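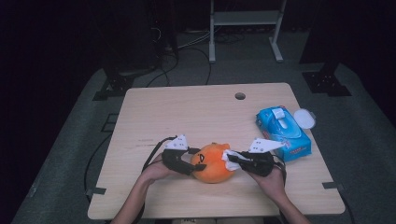 Soft Goods I, Unit 8: Stuffed Forms with Lobes

Last updated Aug 21, 2020

This unit covers the lobed ball, the form behind most plush pumpkins, squashes and tomatoes. Have your Unit 7 sample (the plain ball) with you, along with long needles, strong thread and a bag of fiberfill. Fabric is in the cabinet at Hillstead. Please cut from the open bolt first.

1. Two ways to get lobes

Panel method. The body is sewn from several pointed panels, like a beach ball. Each seam sits a little lower than the fabric on either side, so the lobes come from the seams themselves. The panels need to be wide through the middle. Narrow panels give a ball with lines on it.

Thread method. The body is a simple tube or ball, stuffed, closed, and then pulled in with long stitches that run from top to bottom through the center. The stitches can be pulled tighter or looser after the fact, which makes this the easier method for a first try. It puts a lot of strain on the top and bottom points, so reinforce both with a small circle of felt on the inside.

We will make one of each. The Jillska pattern sheet has the panel shape at full size. Seam allowance is included.

2. Fabric

Fuzzy fabrics hide uneven stitching and make a soft edge between lobes. They also hide your markings, so mark on the back. Brush the pile out of the seams after turning, using a blunt needle. Check the direction of the pile before cutting. If one panel runs the other way it will look like a different shade of orange, and there is no fixing it later.

Flat fabrics show the shape more clearly and show every pucker too.

3. Stuffing

Pull the fiberfill apart before it goes in. Fill the lobes first, then the center. A toy meant to sit on a table should be a bit softer at the bottom so that it settles - a hard round base will roll. Squeeze the sides between two fingers at several heights. The fabric should give evenly and come back. Thin spots near the closing seam are the most common fault in student work, and they are easy to miss until the seam is shut.

4. Stem

A short, stubby stem holds up better than a long one. Cut it as a small tube, close one end, stuff it firmly and ladder stitch it over the crown. Go around 2 times. On a child's toy the stem is what gets picked up and pulled, so test it before you hand the piece in.

5. Faces

Simple faces read best. An eye and a brow in black thread are enough to give a pumpkin an expression, and the slope of the brow does most of the work. Slanted down toward the middle it looks cross, slanted up it looks worried. Stitch the face before stuffing on the panel version. On the thread version, wait until the lobes are pulled in, or the eyes will end up in a groove.

No buttons or beads on anything for children under three.

6. To hand in

- One panel pumpkin and one thread pumpkin, both with stems
- A face on at least one of them
- Your paper pattern, with any changes marked in pencil
- A half page on which method you would use for a run of 600 pieces, and why

For the last item, read the Meesuk production sheet in the course folder. It follows an order of 1,417 plush vegetables from cutting to packing and gives the sewing steps in sequence. The Toklow sheet in the same folder is optional and deals mostly with fiberfill grades.

Work goes in the bin by the door, bagged, with your name on the bag.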